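Setting up a table task in the Jenura simulator

Jenura is the simulation add-on sold with Degefa's two-arm kits. This page covers a first table task, from an empty workspace to a run you can replay. It assumes the add-on is installed and your license shows as active under Account.

What you need
A Jenura license (the single-seat one is fine)
The two-hand robot profile
30 GB of free disk space
A headset or a keyboard. The keyboard works but is slow.

Step 1. Load the profile
Open Profiles and choose the two-hand robot. Both arms load in the rest pose. If the hands are missing, the profile was saved by an older version. Delete it and download it again.

Step 2. Pick a surface
Go to Surfaces and choose one. Granite is good to start with. The plain white top makes pale objects hard to find. Press Lock when you are done or the counter will slide when you drag things onto it.

Step 3. Add the objects
The basic library has 1,955 objects. Search by name and drag each one in. Place the large things first and leave space for the hands to come in from the sides. Sadia Khattak, who wrote the first version of these notes, drops every object from just above the surface and lets it settle. If something sinks into the counter, raise it slightly and drop it again.

Step 4. Check the reach
Turn on Live View and move one hand at a time. Each should get to its nearest object without the forearm crossing the other side. In the layout used for this page, the bowl is farthest from the robot, the napkin is by the left arm and the plate with the croissant is by the right. 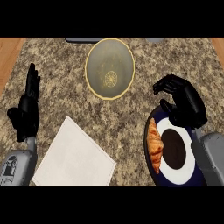

Step 5. Record a run
Press Record, do the task, press Stop. Keep the first ones short. A run takes about 13 MB with the default settings. The single-seat license stores up to 1,000 runs, and after that you have to export or delete some.

Step 6. Replay and save
Open the run and play it at half speed. Watch the fingers near the rims of dishes. If they pass through, set Contact to Fine and record again. Save the layout under its own name so an update does not overwrite it.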